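Home | Guides | Kitchen | Cleaning | Forum | Search

Print this page | E-mail this page

Section 2: Setting up your countertop water filter pitcher and getting it through the first day

OK, so you've got the Strömberg pitcher out of its box and there are bits of cardboard everywhere. Same as mine was in September! The leaflet that comes with it is mostly pictures and I got lost in it twice, so I wrote my own version for my sister and then tidied it up for this site. It covers the standard pitcher with the drop-in cartridge. If you have the under-sink kit, skip ahead to Section 5.

Before you start

You'll want a clean sink, a bottle brush, some dish soap and a dry towel. Give yourself half an hour, most of which is waiting.

CAUTION: Cold tap water only. Hot water can damage the cartridge, and I ruined my first one that way (it was not a cheap lesson).

Washing the parts

1. Pull the lid straight up. It's stiff the first few times.

2. Lift out the upper reservoir, the funnel-shaped part that holds the cartridge.

3. Wash the pitcher, lid and reservoir by hand in warm soapy water. Keep the cartridge in its wrapper for now.

4. Rinse everything until there isn't a bubble left, then let it cool down before you go on. I stand mine upside down on the towel and go make a sandwich.

NOTE: The lid is not dishwasher safe. The pitcher body is, on the top rack, but I still do it by hand and it has stayed nice and clear.

Soaking the cartridge

5. Open the wrapper over the sink. A bit of black dust usually falls out, and it's just carbon.

6. Put the cartridge in a bowl of cold water and push it under. Hold it down until the bubbles stop coming, and give it a gentle shake now and then.

7. Leave it to soak for 15 minutes.

8. Hold it under the cold tap for a few seconds and let it drip.

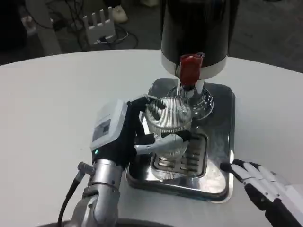
Can I keep filtered water in a different container once it's through the pitcher?
Any clean container with a lid will do, as long as you keep it in the fridge and drink the water within a day or so. The filter takes the chlorine out along with the taste, so the water doesn't stay fresh as long as it would straight from the tap.

Putting it together

9. Set the reservoir back in the pitcher. The notch goes toward the spout.

10. Push the cartridge down into the reservoir with both thumbs until it sits flush. If it wobbles, water will sneak around the side and you'll be drinking plain tap water without knowing it.

11. Fill the reservoir with cold water and let it run all the way through. Pour that first batch on your plants.

12. Do the same again with a second batch. The third one is yours to drink!

CAUTION: If you still see black specks in the third batch, take the cartridge out and go back to step 6. Mine needed this once, with a cartridge I'd bought on a trip to Ravodthorpe and left in a hot car.

Setting the reminder dial

13. Turn the little dial on the lid to the current month plus 2. That's your change date.

The box says each cartridge is good for 166 liters. We have pretty hard water here in Plarkberg and I go by the dial, or by how slowly it drips, whichever comes first. When a full reservoir takes longer than my morning shower, I change it.

NOTE: Write the change date on a piece of tape and stick it under the base as well. The dial gets bumped. My kids think it's a toy.

If it drips too slowly right away

Nine times out of ten there's air trapped in the cartridge. Pull it out, dunk it, shake it, put it back. If that doesn't help, check that the lid vent isn't blocked by a leftover scrap of plastic film. I looked at mine for a week before I spotted it.

Print this page | E-mail this page

Comments

hardwaterhannah: Step 10 fixed mine, thank you. It looked like it was in but it wasn't.

pm_80: Do the Pinedau cartridges fit this one? They're a lot cheaper at our store.
 Reply from site author: I tried one and it sat a little loose, so I went back to the regular kind.

teakettle1000: The plants got three batches at my house, still a few specks after two. All clear now.

Back to Section 1 | Next: Section 3, Descaling | Contents | Top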